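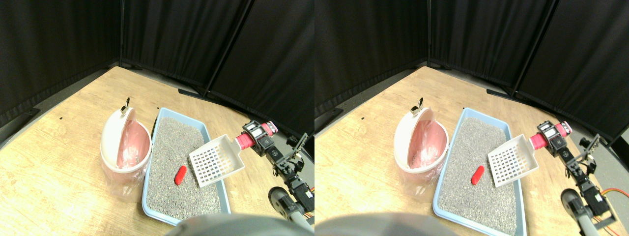 May 2019

I slept badly and came early to the workshop. Snežana Berisha was already there with her tea, reading the list of chores that we wrote in winter. The list is on the wall next to the door and I pass it every morning. Wiping a table is on it, folding a towel, filling a bowl for the cat, emptying a bin. And the litter tray, which I put there myself, half as a joke, and which now takes all my days.

I want to write down what I think about it before I forget, because in the evening I am always more hopeful than in the morning.

When I clean the tray of Letetti at home I do not think at all. I hold the scoop, I push it under, I shake it a little, I turn to the bin. My mind is with the radio or with the bread I have to buy. For the arm every one of these is a separate question. How deep is the litter? Where does the red piece lie, and how is it turned? The piece is small and it lies on top of the grey grains, so to see it is the easy part. But when the blade comes from the wrong side, the piece rolls away, and then the arm closes its movement very politely over nothing and carries an empty scoop to the bin. I have watched this so many times that I dream about it.

We have now 426 attempts written in the notebook with the green cover. Snežana wants 743 before we say anything to the people at Modise. I asked her why 743 and she showed me a calculation which I followed until the middle. She is better than me in such things and I trust her.

Today we changed the angle at which the scoop comes down. I had the idea on the tram – to keep the blade more flat at the end and steeper at the start, as my mother does with a cake server. Before lunch it was worse. After lunch it was a bit less bad, and 2 times in sequence the piece was lifted, stayed on the slots and fell in the bin, on the pink bag. We did not say anything, we only looked at each other. The next one fell on the table.

My sister telephoned in the break and asked again when she can buy one. She has four cats, so for her it is a serious question. I told her that a machine which turns a drum and lets the dirt fall in a drawer exists already, and she can buy that. But this is a box made for one thing. She wants something that takes the ordinary scoop and the ordinary tray in the corner of the bathroom, and after that hangs up the washing. I said I do not know. Ten years maybe. She said that by then the cats will be dead, and we talked about her kitchen.

I think people see a film of an arm that does a chore one time and they believe the chore is solved. I believed it too when I was at Ludia and we had a machine that put lids on jars. It worked the whole day, and then someone moved the lamp and it did not work. At home the lamp is moved every day. The tray also, and the cat sits in it.

Still, two years ago I would not have bet on today. Snežana says that in September we should try with clumped litter, which is heavier and breaks. I am a bit afraid of it.

The letter from Kunura about the spare motors has not come. I must write to them again tomorrow, and buy bread, I forgot it.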